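Skakier open day, McKinnon shed - quick writeup

Got there late, parking was hopeless, ended up 3 streets over and walked. Isabelle Grewal was on the door handing out stickers and she said the first tour had gone without me. Fine. Tagged onto the second with Margaux Tanguy leading.

So Skakier takes in old office desktops, mostly off councils and schools, and pulls them down for parts. 1310 towers since May, Margaux reckons. Pallets of them out the back, grey and black, dust like you wouldn't beleive. Front room is receiving, then weighing, then the benches, which is what I came for. 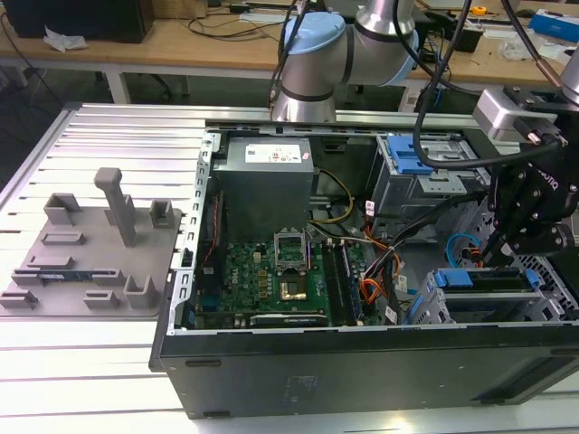 Order of work as I scribbled it down - side panel off, tower on its side, cables first. Then drives, always before anything else of value, they go to a locked cage for wiping. Memory next, processor after. Power supplies get their own bin and don't get opened, full stop. Boards are graded good / maybe / scrap. Gold coloured bits get people excited but Margaux says its the memory that pays the rent.

Asked about the blue plastic drive latches. They snap when they're old, so there's a jar of spares by the kettle. Took two home, cheers.

Sausage sizzle was $4, onions extra?? Gholamreza Alipour did a talk on wiping disks, missed the start, the rest was good. Next one's in May, bring a jumper, that shed is freezing.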